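Bekanntmachung über die Schließung des Nachtregisters von Trerkstead

Das Amt für Schlaf und Ruhezeiten der Gemeinde Trerkstead gibt bekannt, dass das Nachtregister mit Wirkung vom 10.04.2025 geschlossen wird. Die Einwohnerinnen und Einwohner werden gebeten, ihre noch offenen Träume bis zu diesem Tag abzuholen. Nicht abgeholte Träume gehen in den Besitz der Gemeinde über und werden nach Pumphrey überstellt, wo ein geeigneter Keller zur Verfügung steht.

Das Register wurde eingerichtet, nachdem im Winter der großen Stille mehrere Haushalte denselben Traum gemeldet hatten. Es handelte sich um einen Fluss, der rückwärts durch die Hauptstraße lief und an jeder Haustür kurz anhielt. Die damalige Verwaltung sah Regelungsbedarf. Seither ist jeder Traum, der länger als bis zum ersten Glockenschlag im Gedächtnis bleibt, am Schalter anzuzeigen, in das Buch einzutragen und mit dem Stempel des Amtes zu versehen. Verzeichnet sind bis heute 1.876 Träume, davon 348 ohne Eigentümer.
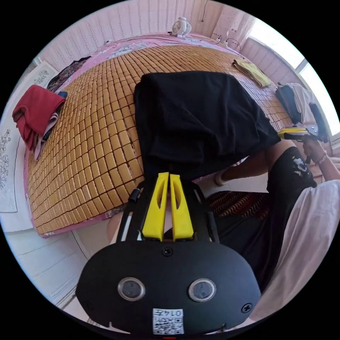
Die Träume ohne Eigentümer haben dem Amt von Beginn an Schwierigkeiten bereitet. Sie lagen morgens im Vorraum, ordentlich abgelegt, ohne Namen und ohne Straße. Einige wurden von Personen beansprucht, die sie nachweislich nicht geträumt hatten. In einem Fall stritten zwei Parteien über einen Garten mit Meerblick, obgleich Trerkstead nicht am Meer liegt und keine der Parteien das Meer je gesehen hatte. Der Garten wurde schließlich geteilt. Die eine Seite erhielt die Beete, die andere den Blick — beide legten Beschwerde ein.

Im vergangenen Herbst stellte die diensthabende Schreibkraft fest, dass das Buch schwerer geworden war. Eine Wägung auf der Waage des Postamts bestätigte die Beobachtung. Seiten waren nicht hinzugekommen. Die Schreibkraft gab zu Protokoll, aus dem Einband sei nachts Wasser zu hören, zunächst leise, in den letzten Wochen auch durch die geschlossene Tür. Das Amt beauftragte die Firma Flonero mit einer Untersuchung. Deren Gutachten umfasst eine einzige Zeile und lautet: »Der Fluss sucht die Hauptstraße.«

Es wurde daraufhin beschlossen, den Fluss freizugeben. Der Beschluss erging mit der Stimme der Amtsleitung, die sich zur Begründung auf einen eigenen, nicht eingetragenen Traum berief. Dieser Verstoß gegen die Meldepflicht ist vermerkt und wird nicht verfolgt.

Die Abholung erfolgt am Schalter im Erdgeschoss. Mitzubringen ist die Quittung oder, falls diese verloren gegangen ist, eine glaubhafte Schilderung des Anfangs. Das Ende muss nicht bekannt sein. Für Verstorbene dürfen die nächsten Angehörigen unterschreiben, sofern sie im betreffenden Traum vorkommen. Träume aus der Kindheit werden in Papier gewickelt ausgegeben und sind waagerecht zu tragen.

Die Fähre Amby, die seit Menschengedenken auf dem Trockenen hinter der Mühle liegt, wird für die Nacht der Schließung neu geteert. Fahrkarten werden nicht verkauft. Gepäck ist am Vorabend vor die Haustür zu stellen.
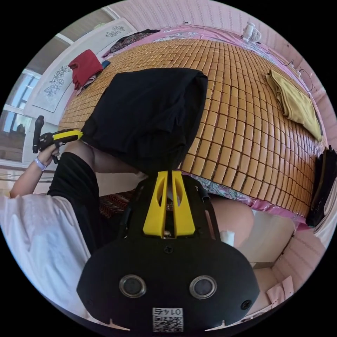 Was geschieht mit Träumen, die nach der Schließung entstehen?

Sie verbleiben bei den Träumenden und bedürfen keiner Anzeige mehr. Das Amt übernimmt für ihren Inhalt keine Haftung.

Die Schreibkraft wird das Buch in der letzten Nacht auf die Stufen des Amtsgebäudes legen und aufschlagen. Anwohnerinnen und Anwohner der Hauptstraße werden ersucht, die unteren Fenster geschlossen zu halten und Fahrräder anzubinden. Sollte der Fluss an einer Tür länger verweilen als üblich, so ist zu öffnen und zu fragen, wen er abzuholen wünscht.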